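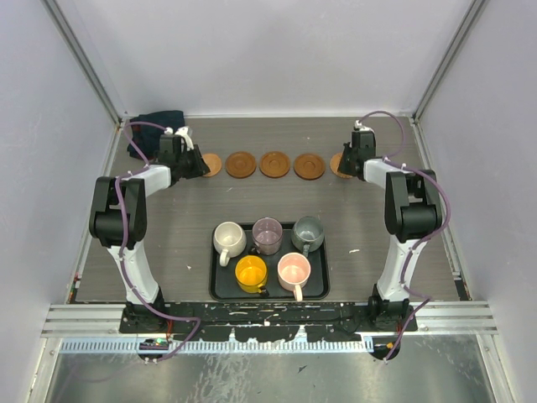

Flundden G2 parallel gripper for small tabletop arms

The Flundden G2 is a two-finger gripper for light arms used in pairs on a bench. It is sold by Griltgate in single units or as a matched set of two. The set is calibrated together, so both sides close at the same speed and stop at the same width.

We compared it during two weeks with the older Drasidbridge clamp gripper, on the same pair of arms and with the same controller. The task was table setting: take a mug from a tray, carry it to its coaster or saucer, put it down and release. We selected this task because customers ask for it often, and because mugs are more difficult than blocks. A handle may point in any direction, and on a crowded tray the fingers have little room to enter.

What we observed

The G2 fingers are narrower at the tip than the Drasidbridge ones, and this made the largest difference. With the mugs close together, the old gripper frequently pushed the neighbor mug before it touched the right one. The G2 could go in from above with one finger inside the mug and one outside. Gripping by the handle also works, but the mug turns a little in the fingers if it is heavy at the bottom.

On flat objects the result is more mixed. A thin cork coaster can be taken from its edge only if the fingertips come very low, and the arm must hold its height well. A saucer with a raised rim is easier. If your work is mostly with thin flat objects, we advise the optional long nails (order separately).

Release was clean with both grippers. The G2 opens slower than we would like – this can be changed in the controller, but the default is careful.

Cable routing

Please leave a generous loop of cable above the gripper and fasten the rest along the links with small ties. Do not pull the ties fully tight at the elbow. In our first trial the loop was too short, and the wrist could not finish its rotation to the inside. After we gave more length the problem did not come again.

Controller

The G2 was tested with the Espinoza bench controller, firmware 3 or later. One controller drives both arms and both grippers. Older firmware will detect the gripper but does not report the finger position, so please update before the first use.

In the box (set of two)

2 grippers, assembled
2 cables with ties
Wrist adapters and screws
Calibration sheet
Hex key

Ordering

Single unit: FL-G2-S
Matched set: FL-G2-M, 384 USD
Long nails, pair: FL-G2-N

Delivery takes 10 working days. The next production batch is planned for October, and orders for more than one set may be moved to this batch. We will write to you before if this is the case.

Spare finger pads are not yet sold alone. If yours are worn, send us a message with the serial number from the calibration sheet and we will find a solution.

Page updated 5 Aug 2024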